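Fekia extends firmware support for older desktop boards

Fekia has added a further 35 desktop motherboards to its long-term firmware list, taking the total to 108. The change means owners of older tower PCs will keep getting security fixes for their BIOS after the original board makers have stopped issuing them.

The new batch went live on Saturday. It covers boards sold mainly to offices and schools, a group that tends to stay in service long after the usual support period has run out. Updates are supplied as a single file that is copied to a USB stick and loaded from the board's own setup menu. No Windows installer is provided.

Most of the fixes deal with the early start-up code, where a flaw can let malicious software load before the operating system. Fekia's release notes list seven such faults, two of them rated serious. The notes also mention a corrected fan curve on boards using the Arrieta sensor chip, which had been reading 5 degrees too high at idle and running the fans faster than needed.

Memory handling has changed as well. Boards with all slots filled will now retrain the memory at first boot after the update, and the screen may stay blank for several minutes while this takes place. Users are told not to switch off during this stage. Saved profiles are wiped, so any custom timings or boot order should be written down beforehand.

"The blank screen is the one that catches people out," said Ifor Prothero, who maintains the list for Fekia. "They assume the board has died and pull the plug halfway through. Leave it alone and it will come back."

Boards with a socketed BIOS chip can be recovered by swapping the chip. Those with a soldered chip need an external programmer, and Fekia advises leaving them on their present version unless one is to hand.

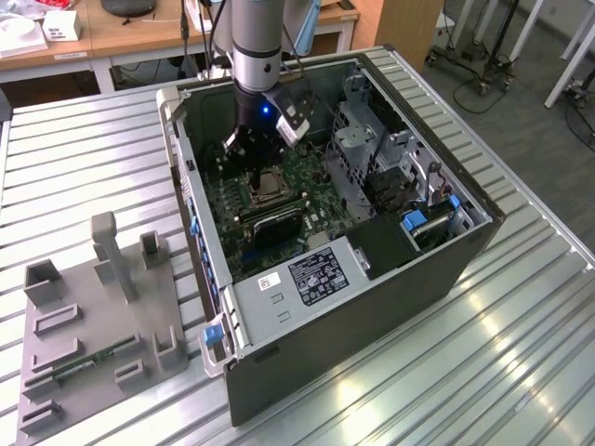
A desktop tower on its side with the side panel off, showing the CPU socket and memory slots.

Two product lines are still missing. Vonelia boards are held back by a licence question over the network boot code, and the small Fornura models lack the storage space for the larger file. Prothero said a cut-down build for the Fornura range was in testing — it drops the graphical setup screen in favour of a text menu — but gave no release date.

The full list of supported boards, with checksums for each file, is on the Fekia downloads page. Users should match the revision number printed on the board as well as the model name before loading an update.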